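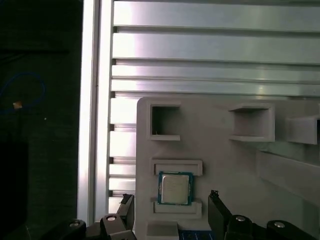 Processor in the holder on the parts board, bench two.

Home Bench Galleries Parts Notes Contact

Gallery: Dell tower, processor out and in

The tower on this page is a Dell desktop that came in for a processor change. It is job 2338 in the book. Pictures are by Teodoro Figueroa and the notes are mine. I have kept to the part of the work between taking the side cover off and closing the socket, which is where people ask the most questions. Cleaning and the software side have their own pages under Notes.

The parts board

We used to put processors down on whatever was closest. Usually that was an antistatic bag folded in half, sometimes the lid of a screw tin. It works until somebody moves the bag. In May we lost an afternoon to a processor that had slid under a keyboard, and after that Mesfin Asfaw asked for a fixed place to put things.

The board is light gray plastic and stands in front of the ribbed aluminum panel at the back of the bench. The holder for the processor has a raised lip above and a matching one below, and the chip sits between the two. The square pockets are separate from that. They were empty when Teodoro took his pictures.

A few people have asked whether an upright holder is a good idea. I was not sure either. A tray lying flat is easier to look down into, but on our bench anything flat gets covered with paper by lunch. With the board standing up you can see from your chair whether there is a processor in it, and you can get at it without reaching over the open case. I have come around to it.

The rule for the holder is one processor at a time. If a second one comes out of a machine it goes into a labeled box with the job number. Two bare processors next to each other look the same once the paste is wiped off, and the print on the lid can be hard to read under a bench lamp.

The printing is worth a minute with a magnifier before you do anything else. Write down the full line, letters included. We once ordered a swap from Nomura on the strength of four digits and a guess, and the letter on the end mattered.

Getting to the socket

Side cover first, then look for whatever is hanging over the board. On this Dell it is a metal drive cage, and it comes closer to the socket than I like. You can get the processor in and out with the cage in place. What you give up is light and a clear line for your hand. On a lot of small office machines the cage lifts or unscrews, and if it takes less than five minutes I take it out.

The heatsink has to come off next, so do that with some patience. Back the screws off a few turns each, going corner to corner, and do not pull straight up if it resists. Old paste grips. A small twist left and right frees it nearly every time. If the machine still boots, run it for a few minutes beforehand and then unplug it — warm paste lets go much more easily than cold.

Unplug the fan at the header by the plug and leave the wires alone. I have crimped enough of those to be firm about it.

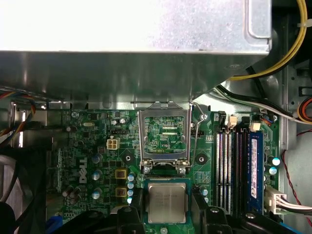 Load plate up, socket empty, processor just below it. The Dell name on the board is to the left.

The lever on the side of this kind of socket goes down and slightly outward, then up. After that the load plate swings open on its hinge and stays there. Leave it alone while it is open. The contacts in the window are the part you cannot replace, and a sleeve or a loose screw is enough to bend one. When the socket has to stay open for longer than a phone call, I put the plastic cap back on. We keep a bag of caps from new boards for this, and Danex used to throw in a handful with an order if you asked.

Hold the processor by its edges. Line up the notches in the green edge with the ones in the socket before you go anywhere near it, then set it straight down. There is no push. If it is right it settles and will not rock, and if it is wrong you will feel one corner standing high. Lift it straight out and look again. People slide it to find the place, and sliding is what does the damage.

Once it is seated, bring the plate down and then the lever. The lever takes more force than a beginner expects. Wenceslao Tapia, who had done plenty of older boards with pins on the chip, stopped halfway the first time and came to get me. It makes a small creak. That is normal.

The heatsink holes are on either side of the socket. Before the heatsink goes back, check that there is nothing caught underneath, fan wire included. Wipe both faces clean and put down one fresh dot of paste. I have tried lines and crosses and spreading it with a card, and I could not measure a difference worth the trouble.

Things we changed after the first few machines

The case used to sit on the left of the bench with the parts on the right, then the other way around, and we argued about it for a while. Maricruz Barajas is left-handed and I am not, so there was never going to be one answer. What settled it was the power lead. The outlet strip is at the right-hand end, and with the case on that side the lead does not cross the work. 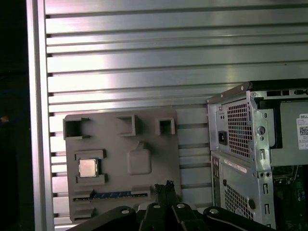

The other argument was about labels. Every job gets a strip of tape with the number on it, and the tape used to go on the side cover. Then the cover came off, went behind the bench with other covers, and the machine was left with no number at all. Now it goes on the chassis, low on the back, where it stays with the machine. The cover gets a second strip. I also ask people to copy down anything printed on the maker's own stickers before starting. A service tag is a lot easier to read before the case is surrounded by cables.

Screws go in a magnetic dish, one dish per machine. The dish is from Pellano and has lasted longer than the two cheap ones before it. Case screws and drive screws are kept apart in it with a piece of card. They look alike at a glance and the threads are different, and a coarse screw forced into a drive will go in far enough to make you think it fits.

We added a lamp on an arm. The overhead tube was fine for everything except the area under a drive cage, where it made a hard shadow exactly where you need to see the notches. The lamp comes in low from the front. It does make the aluminum behind the bench shine, and I have had to tilt it away more than once when trying to read the lid of a processor.

Antistatic straps are on hooks at both ends now. There was one strap before, and it was always at the other end.

Small questions that come up often

Do I need to take the motherboard out to change the processor? No. On a tower like this everything is reachable with the board in the case. The only time I pull the board is when the heatsink has a loose backing plate that drops when the screws come out.

Can the old processor be kept? Yes, in a clamshell or a stiff box with antistatic foam. Put the job number and the full printed line on the outside.

How long does it take? I allow an hour for a machine I have not seen before. The swap itself is short. Most of the hour is dust, paste and finding out how the cage comes off.

Will the board accept any processor that fits the socket? No, and this is the mistake that costs money. The same socket can be used on boards that support quite different lists of chips. Check the list for your exact machine, and update the firmware with the old processor still in place if the list asks for a newer version.

A longer set from this bench, with the heatsink and fan, will go up when the captions are finished. Larger copies of these three are available through the contact page.

Aurel Cozma
Posted 16th November

Comments (6)

Maricruz Barajas
For the record I still think the case should be on the left. The lamp was a good buy though.

flodetti_bench
We keep our processors flat in a foam tray and have the same problem with paper on top of everything. How thick is the lip on the holder? I would worry about it pressing on the edge of the chip.

Aurel Cozma
I have not put calipers on it. The chip drops in and lifts out with no squeeze at all. If you make one, leave it a little loose.

K. from the parts counter
Seconding the part about reading the whole line on the lid. Half our returns are a missing letter.

Old Tower
I have one of these Dells at home and the cage came out with a latch once I found it. Took me longer than the hour you allow. Is there a page for the power supply?

Aurel Cozma
Not yet. It is on the list after the heatsink set.

Previous gallery Next gallery All galleries Back to top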